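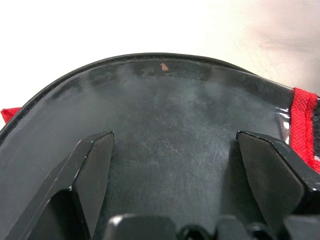 Wrist camera view at close range: black shell, clear film and red mesh fabric. Photo: Grukico

Grukico Publishes First Results From Shop-Floor Handling Trial

CIEŚLAK, Monday – Grukico today released results from Pendulura, its trial of robot arms on small jobs in a working repair shop. The trial covered 1088 attempts at 3 chores: picking up a part, turning it over and setting it down in a marked place. Tests ran at the Lostier bench site.

Rigid parts with matte surfaces gave the best results. Parts that combine a hard shell, clear film and fabric remain difficult. Glare on film disturbs the depth reading, and folded mesh can shift when gripped. On mixed parts of this type, the arm finished almost 60 percent of attempts without help from an operator. The remaining attempts were stopped by the operator or timed out.

Cycle time is also a limit. On mixed parts the arm took 2 to 3 times as long as a trained worker. Grukico does not consider the system ready for unattended use on the shop floor and is not offering it for sale.

Household chores were outside the scope of the trial. The company expects soft goods in the home to pose the same gripping problems, with less control over lighting and placement.

The next test period starts in April and will use a revised fingertip and a second light source. Grip force settings will stay unchanged so that results can be compared.

About Grukico
Grukico develops handling software and grippers for repair and light assembly work.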